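Keeping your water samples (and your sampling kit) in good nick

10 January 2023 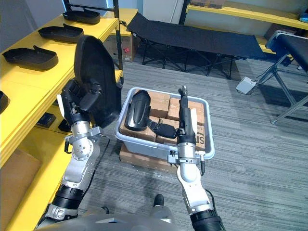

Two robot arms over grey carpet, the left hand holding up a curved black plastic part.

I've been dipping bottles into Besthorpe creek for our local catchment group long enough to have made every mistake going, so I thought I'd write down the habits that stuck. Most of them happen at my kitchen sink!

Rinse new bottles three times with the water you're about to sample, and tip the rinse out downstream of where you're standing. I forgot that second bit for a whole season (sorry, everyone who used my July numbers).

Label before you leave home. Pencil on masking tape beats any fancy marker I've tried, and it peels off clean if you do it while the bottle's still cold. I write the site, the date and the bottle number, then put another strip on the lid, which sounds fussy until you've got two lids rolling around the boot.

For the esky, I freeze 50 mL of water in old spice jars (leave some room at the top) and tuck them between the bottles. Loose ice melts, and then your labels go swimming.

Nutrient bottles never get washed with ordinary dish soap at my place. A lot of detergents have phosphorus in them, and it hangs about in the plastic. Hot water, a bottle brush kept just for the job, a phosphate-free lab detergent if you can get it, and then a really good rinse with distilled water. I dry them upside down on a clean tea towel, well away from the toaster.

My conductivity meter is a little Skirko and it sulks if the calibration's off. I check it against the 1,484 standard before each trip, pouring a bit into a cup and chucking it afterwards. Don't pour it back in the bottle! If the reading's out by more than 10, I wipe the probe with a damp cotton bud and try again.

Nets get hosed inside out and hung on the clothesline, gumboots too, and I let them dry right through before they go to another creek. Weeds and snails love a free ride.

Next time I'll get onto storing filter papers, which at the moment live in a biscuit tin.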